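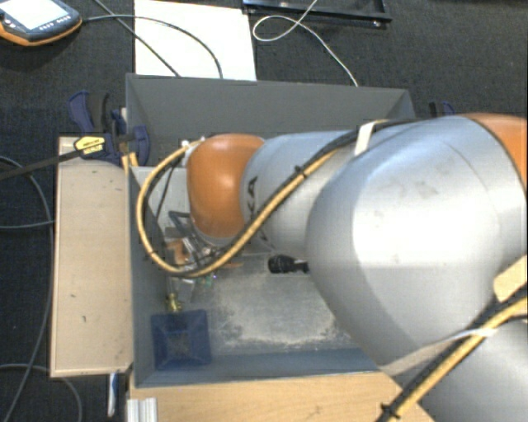 druvfan67
So who's heard the new Clundier album properly, all the way through? Got it on at work since 7 this morning, third go now. Heavier than Makau by miles, drums right up front, no more of that keyboard wash. Sleeve is plain as anything too, flat orange with a bit of silver-grey, same orange as the joints on the arm up there if you want to know the shade. Anyway. Side two is the one. "Druvness" might be the best thing theyve done.

u_luik
Twice through. Side one drags. Four slow ones in a row, who sequences a record like that. Agree on Druvness though, that riff at the end -- yes.

Dzintra H
Drags?? Side one is the whole point. It builds. You lot want every song to be the single.

u_luik
No, I want a tempo change before the 16 minute mark. Not much to ask.

mockus_i
Vocals too low for me. Saw them in September and Povilas was twice as loud as the guitars, gave me goosebumps. On here he's mumbling behind a door. Mix is by Hunt again isn't it

druvfan67
Yeah Hunt did it. Same as Makau. I like him buried a bit, sounds meaner.

Dzintra H
Hunt (no relation) did the first EP as well and no one moaned then.

mockus_i
I moaned. Page 118 of the old thread, go and look.

aivar_s
Anyone had the vinyl yet? They pressed 3,000 and mine still says processing. Mate got his last week and theres a crackle all the way thru the quiet bit on track two. Wondering if I should just cancel and get the CD

u_luik
Mine's fine. Slight warp, plays ok. Clean it first, half of these "bad pressings" are just paper dust from the inner.

aivar_s
He cleaned it. Twice.

u_luik
Then send it back.

Dzintra H
CD is missing the last track btw. Vinyl and download only. Bit cheeky at that price.

aivar_s
Oh for gods sake. Right, keeping the order in then.

druvfan67
Last track is only two minutes of feedback, you'll live. Back on side two here -- will try the headphones tonight and see about these vocals.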